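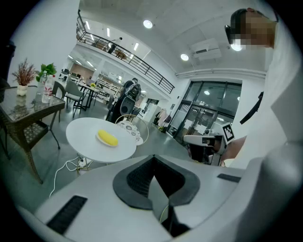 Can a hand-held gripper built in a shared workshop teach a robot arm to tidy a table?

It can teach the arm to tidy that one table, on a good afternoon, and the man who built it would like you to stop there.

He runs the Brulten build out of the Firnham workshop, where members pay by the month and argue about the 3D printers. I went in expecting a sales pitch. I have heard plenty of them, most ending with a robot that folds laundry in a video sped up eight times. What I got was a man with a parts bin in his lap who seemed more annoyed by his project than proud of it.

"People see a banana get picked up and they think dinner is next," he said. "It's a banana on a plate. It's the easiest thing in the world, and I've still watched the arm miss it."

The idea is simple enough. You carry the gripper by hand and do the chore yourself, with a camera on the tool watching. Do it enough times and a program is supposed to learn the motion, so an arm can repeat it later. He has 232 recordings of a single pick that he considers usable. He started with 400. The rest went in the trash because the marker on top of the gripper slipped out of view, or because whoever held it moved too fast.

I asked if throwing away that many wasn't a bad sign.

"Sure it is. It's a sign that I wrote lousy instructions." He thought about it some more. "And that people are quick. You tell someone to go slow and they go slow for a minute."

The printed shell is on its second version. The first, which he calls the Brirkton after the street he lived on at the time, cracked along the grip whenever it was set down hard. He keeps it on a shelf and would not let me hold it. The new one is thicker and heavier, and after fifteen minutes with it my wrist was complaining. When I said so he shrugged. Weight is the thing he hears about most, and he has no fix for it that doesn't bring the cracks back.

Money came up, as it does. He wouldn't give me a total. He did say the motor controller, a Khasawneh board he bought used, was the one part he'd buy again, and that he spent 21 evenings on the fingers alone.

"You could buy fingers," he said. "I know that. Everybody here has told me."

So who needs this? I put it to him more or less that way. A person can already clear a plate, and a person doesn't need to practice on it 232 times. He didn't give me the speech about the elderly, for which I was grateful. He said he wanted to know if the big claims held up when somebody with a day job tried them, and so far he'd call it half. The arm does fine when the plate sits where it sat in the recordings. Slide the plate over a hand's width and it gets confused - sometimes it closes on air and carries the air very carefully to the other side.

"That part I find kind of funny," he said. "My wife doesn't. She's seen the printer bills."

I'm still not sold. A tool that needs this much patience from the people holding it had better give something back, and a shared workshop is a forgiving place to test one, with good light and friends who will try again if you ask. A kitchen at six in the evening is not like that. He agreed with me faster than I expected, then said he planned to try it in his own kitchen in April - with the dishes already washed.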